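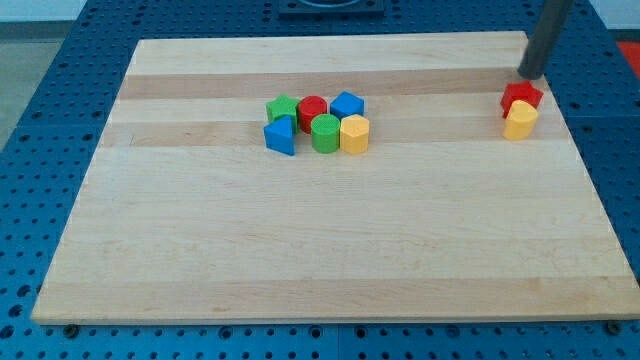
Thermistors first, then thermocouples if time. A sensor node reads a resistance, not a temperature, everybody forgets this on the homework. Resistance goes to voltage through the divider, voltage to a count through the converter, count to degrees in software. Three steps, three places to lose accuracy. Temperature also depends on where you put the thing. A board with one probe taped on top and one under it, will give you two different readings if a heater is running below. Both right. Write down the mounting spot every time.

Divider: fixed resistor on top, thermistor to ground. Pick the fixed one close to the thermistor value in the middle of your range. Best sensitivity there, falls off at the ends. Draw the curve before you buy parts.

Self heating. Current through the thermistor warms it up. Switch the divider on only for the reading, then off again. Wait for it to settle before you sample!! Lost points on this last year, whole section.

Sampling. Rooms change slowly. One reading every 300 seconds is plenty for the Valley greenhouse problem. Average 30 quick converter samples per reading, throw out the high and low. Averaging fixes noise, does nothing for a bad offset.

Calibration. Ice bath, stirred, crushed ice and not much water. Second point warm, against the reference thermometer. Two points gets you offset and slope. Curve is still a curve so check the middle too.

Logging. The Plisten board holds 2,000 readings then starts writing over the oldest. Work out how many days that is at your sample rate, before you leave it somewhere over break. Time stamp goes with the reading, seperate column, not added afterwards.

Radio link, short version. Dillstead data set has gaps, look at them. Missing packet is not a zero. Leave it blank in the file. Plots with zeros in them come back to you.

For next time: read the Idahosa handout up to the part on cold junctions, do problems 4 and 7. Lab writeups max 18 pages incuding plots, shorter is fine.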